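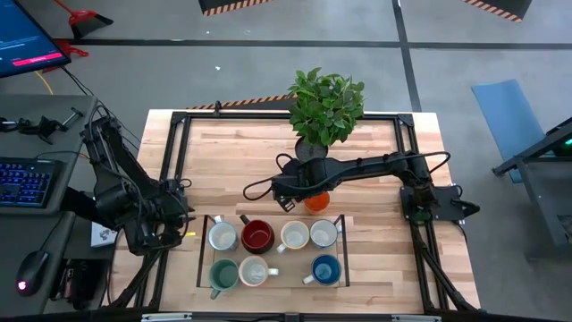 Two arms share the mug table at the Ginarier open house in Lolton.

Ginarier opened its Lolton workshop to members in August, and 30 people signed up for the afternoon tour. The longest stop was the Husik table, where two arms sort and shelve ordinary kitchen mugs. The staff picked mugs because handles are hard. A handle can point in any direction, and a gripper that does well with a plain cup may miss one that is turned the wrong way.

Visitors stood back from the table and asked questions while the crew set up each round. Every attempt is recorded, good or bad, and the log stood at 3,214 attempts on the morning of the visit. The team plans to add 160 more a week through the fall.

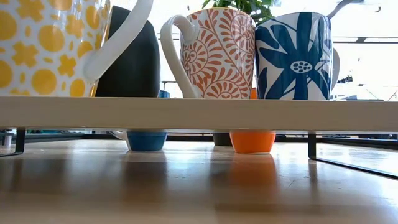

Shelving is the harder half of the job. An arm has to set a mug down level on a raised board without bumping the one next to it, and large patterns on the glaze can make it harder for the software to tell where one mug stops and the next begins. Plain cups give it less trouble.

The software, called Joo, was written in Lolton and is still changing. Staff said they expect to have a new version running in three months. Tours run from 3 p.m. and last an hour. Members who missed this one can put their names on the list at the front desk for the next.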